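# Keeping Track of Your Shares from the Kitchen Table

I love this stuff, and you don't need fancy software for it – a notebook and a quiet half hour will do!

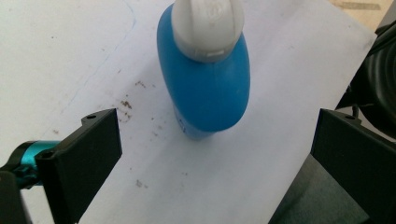 *Blue bottle, pale cap*

**Give every company its own page.** Mine are Stistov, Bavska and Vorkex. Write the date you bought, the number of shares and the full price with the broker's fee included. I once left the fee off 30 Vorkex shares and spent a whole evening hunting for it.

**Use pencil for prices, pen for purchases.** Prices change, what you paid doesn't. When Stistov went from 116 to 172 I just rubbed out one number (and did a little dance).

**Clip dividend slips to the page the day they come.** A bulldog clip works better than staples, and it all comes apart easily at tax time.

**Keep annual reports in a magazine file.** Mine mostly land in March. I read the debt pages first with a highlighter, then the chairman's letter – great fun once you know the numbers!

**Set a limit and tape it inside the cover.** Mine says no more than $1,000 in any one company in a year. It kept me calm when everyone was piling into Grønli.

Old notebooks go in a shoebox on the top shelf, with the years written on the end in marker.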